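Pliden Learning Center
Gallery: Sorting and Stacking Materials

The Pliden Learning Center maintains a lending collection of tabletop materials for early learning programs at its Killthorpe and Grerkard branches. The collection holds 177 items, stored in 19 numbered bins. This page introduces the foam cubes, which are among the materials most frequently requested by teachers and families.

Foam cubes are suited to color naming, simple sorting and first attempts at stacking. They are light, make little noise when dropped and may be used on any flat surface. The Center recommends a plain table covering in a single color, so that each cube is easy to find and the covering does not compete with the activity. Brown, gray and dark green coverings are available on request from the Kang Room.

Borrowing

Sets may be borrowed for a period of 60 days and renewed at either branch. Each borrower may hold 2 sets at one time. Cubes should be wiped with a damp cloth and returned to the bin from which they were issued. Missing or torn cubes should be reported at the desk when the set is returned; no charge is made for ordinary wear.

Using the cubes

A small number of cubes is sufficient for a first session. Place them with space between them, name each color, and allow time for the learner to respond before moving a cube. Further colors may be added once the first group is familiar. Older children may be asked to copy a short row or to build a low tower from memory.

Gallery

Small foam cubes in orange-red, light blue and purple, set out on a smooth brown table covering. 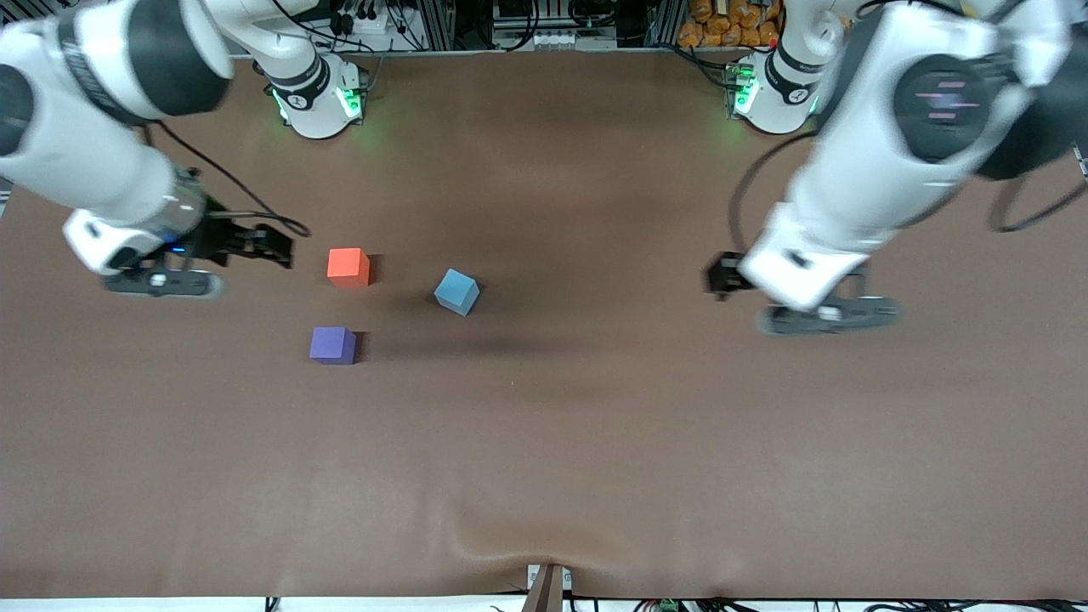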